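Teaching the arm to pick and place in the kitchen: tips for home and workshop

Collected by Araceli Zavala, updated 25/04/2021 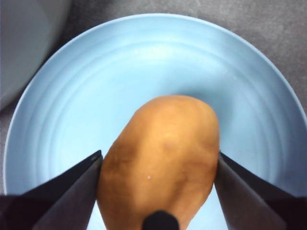 Most people who write to me have the arm already screwed to the table and do not know how to begin. My advice is always to begin with food that does not break. Potatoes, onions with the dry skin on, a lemon. Eggs and tomatoes can wait until June.

These tips are for both ways of teaching: when you hold the arm and guide it with your hands, and when you drive it from a second controller. I use the Kistetti arm with a Plakitz hand controller, but the habits are the same with other machines.

Before you record

Wash and dry the food. Soil from a potato goes into the joints of the fingers and later it scratches everything.

Wipe the finger pads with a damp cloth and let them dry in the air. Do not use oil soap on them. I did it once and for two evenings everything was slipping.

Choose a plate with a raised rim. A potato that rolls will stop at the rim, and you can continue the demonstration without going to look for it under the stove. A plain color is easier than a pattern, both for the camera and for your own eyes when you drive from the screen.

Put a thin rubber mat under a plate which is light in weight. The arm pushes down more than you feel, especially with the remote control.

Clean the wrist camera last, with a dry cloth for glasses.

The grip

Take a long potato across its narrow side. Turn the wrist first, while you are still high, and then go down straight. If you turn and go down at the same time, one finger arrives before the other and pushes the potato away.

Close slowly until both fingers touch, stop for a moment, and then close a little bit more. This small stop is important when you teach by remote, where your hand does not feel the contact. With the Fernix software you can set the closing force in advance; begin with the lowest value and go up.

Potatoes are never even. Look for the two flattest places opposite each other and put the fingertips there. An eye or a bump under the pad makes the potato turn when it is lifted.

Lift it only the height of a cup, wait, then carry it. If it wants to fall, let it fall from there.

Guiding by hand

Hold the arm behind the wrist, with two hands. Many people hold the fingers, and then the grip which is recorded is the grip of the person.

Keep your sleeves and your hair out of the camera view. I wear a short apron and roll everything above the elbow.

Move at the speed you would use to pass a full glass of water to a child. When you need to think, think before you press record - long pauses in the middle are learned too, and the arm will stand there like it forgot something.

Driving by remote control

Sit so that your left is also the left of the arm. If you sit opposite, you will make the same mistake all afternoon.

Use the wrist picture for the last part of the way and your own eyes for the rest. From the wrist it is hard to judge how far the plate is, so I put a strip of tape on the side of the table and look at the height from there.

Rest your elbow on a folded towel. A tired arm shakes and the shaking goes in the recording.

How many demonstrations

For one potato and one plate I make 100. For the whole task, from the plate to the pot, my last set had 378, and I threw away the ones where I bumped the rim. Do not keep bad ones only to have a bigger number.

Change one thing after each small group: another potato, the plate turned or moved by a hand's width, the lamp on or off. Write down what you changed. I use a school notebook, and it stays on the shelf with the salt.

After work

Potatoes which were squeezed many times get soft places. Cook them the same day. Mine go in a soup with leek, and bruised parts are cut out first.

Switch the arm off at the wall before you wash the table around it. Fold it to the rest position by hand, gently, and put a cotton bag over the fingers against kitchen fat. The Şimşekoğlu bags with a drawstring are good for this and can be washed hot.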